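Ostudia Press-and-Ring Task Kit

Sold by Garnitz as a ready-made button pressing exercise for a small arm. You get the props, a task sheet and a download of 500 recorded runs. The arm and gripper are extra, and the listing is slow to say so.

Garnitz calls the kit "factory grade." We'd call it a desk bell and some panel parts. The green and black switches are the kind any electrical supplier carries, and neither one is wired to anything when it ships. Fine for practice, but look at the price before you get excited. 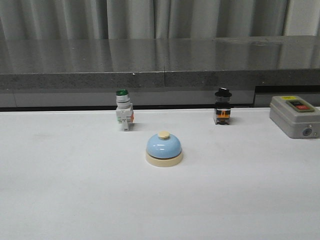 The bell, two switches and gray control box on a white table. 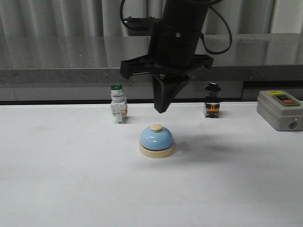 The page promises setup in 45 minutes. Ours took most of an afternoon - the task sheet never says how far apart the parts should go, and nothing holds them down. The Uzor kit has a drilled base plate and costs less.

Garnitz also claims the bell is good for 3000 presses. No test method is given. Spare bells come from the Illton warehouse, 13 to a carton, no singles.

Returns: unopened kits only.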